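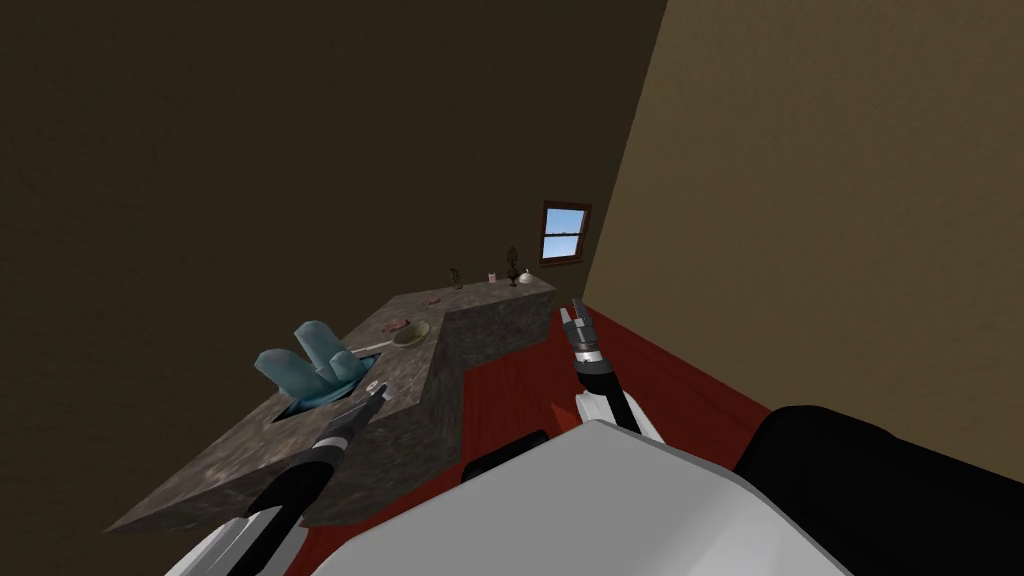

# Bench notes, 4 Jan 2023: dish room sim, Nogueira kitchen

First day back and I'm typing this up before I forget what we decided, because my handwriting from December is a disgrace and Mirko has already asked me twice what "sm. hndl??" means (small handle, Mirko. I think).

So, the counter is in! L-shaped, granite, sink sunk into the left part with the blue lining, window at the back. Mikkel did the stone texture over the break and I like it a lot more than the flat gray we had before. The floor is red wood for now. The real floor at Nogueira is tile, so that'll have to change at some point, but nothing we're doing this month depends on the floor, so please don't anyone spend an afternoon on it.

Quick recap for Fotis, who's been on the Gramton job and is coming in cold. Nogueira is the staff canteen at Valodside. The idea is a two-armed robot that takes over the sink side of the dish room in the afternoon: lift glassware out of the basin, pick up cutlery, move bowls along the counter to where a person can rack them. We build it in simulation first, get the reaching and grasping decent, then go bother the real kitchen.

## Where the sim is

- Left arm gets to the near edge by the sink without the elbow doing anything stupid. Good.
- Right arm still likes to hang out over open floor past the corner of the counter. Harmless in here. In the real dish room that's exactly where people walk through with trays, so I want a parked pose that keeps it tucked in. Américo R. has this.
- Glassware in the sink is one pale blue translucent cluster at the moment, and it reads as one lump to the grasp planner too. We need separate pieces that can knock against each other. Mine.
- The thin silver utensil lying on the counter is a pain, same as it is in life. The fingers want to come straight down on it and there's nothing to get hold of. Mikkel suggests sliding it to the edge first and pinching it there. Worth a try, cheap to test.
- Olive bowl is fine. Everybody loves the olive bowl. I'd like to have a stack of them.
- The little bits and pieces against the back wall can stay. I know they look silly in a dish room but I want clutter back there, so the planner learns to leave stuff alone.

Reset count stood at 1,617 this morning when I cleared the log. I mention it only so that whoever sees a small number tomorrow doesn't think we lost everything. The old log is on the shared drive under my name.

## The visit, before I lose it

I spent the last afternoon before the break in the actual dish room and never wrote it up. Américo Brandão runs the shift there (yes, we now have two Américos, so it's B. for the kitchen and R. for ours, and I've already sent one email to the wrong one). He let me stand in the corner for the whole cleanup, and then he handed me an apron, so that was the end of standing in the corner.

What I got out of it:

The sink is the job people want to get away from. It's the bending. The basin is deep and you're reaching down and forward for the best part of the afternoon, and the woman next to me kept swapping her leading foot so her back would last. She was very clear that she'd hand that part over tomorrow. She was just as clear that she didn't want to end up standing at the far end feeding a machine at whatever speed the machine likes. Fair! I wouldn't either.

Talking is a big piece of it. Three people work that counter and they're chatting the whole time, and a good half of it is work: hot one coming, that one's chipped, leave that for me. If we put a robot in the middle of the L we cut the line between the sink person and the rack person. I hadn't thought about that for one second before I was there. I'd like us to look at putting the base on the outside of the short leg so the people can still see each other. It costs us some reach into the basin. Mikkel, can you run that layout?

Hours. Brandão asked me straight out whether this means two people on the shift where there are now three. I said I didn't know, which was true and felt lousy. What management at Valodside told us in June was that the third person moves to food prep, same pay, same hours. He'd heard something along those lines but had never seen it on paper. I've asked our contact to put it in writing to the crew before we bring any hardware in. I don't want to be wheeling a robot past people who are guessing.

Chipped glass. They find it by feel, thumb around the rim, without looking. We have nothing like that and we shouldn't pretend we do. My proposal is that every glass still passes through a person's hands at the rack. That makes the robot slower on paper and I'm fine with it. Mirko isn't, and we had a good loud argument over lunch. His point is that if a person handles every glass anyway, what did we save? The bending, is my answer. We left it there and he bought the coffee.

Stop button: theirs needs to work with a wet elbow. The Trisov one we have on the bench is way too small and recessed. Brandão tried it on my phone, as in I showed him the photo and he laughed.

## To do

- Split the glassware into separate pieces (me)
- Parked pose for right arm (Américo R.)
- Base on the outside of the L, check reach into basin (Mikkel)
- Slide-then-pinch for flat cutlery (Mikkel, after the layout)
- Big stop button, find one and bring it to the kitchen for people to hit (Fotis?)
- Chase the letter about hours (me, and I'll keep chasing)

Brandão says we can come back any afternoon as long as we work. Mirko, you're going next, and bring shoes you don't care about.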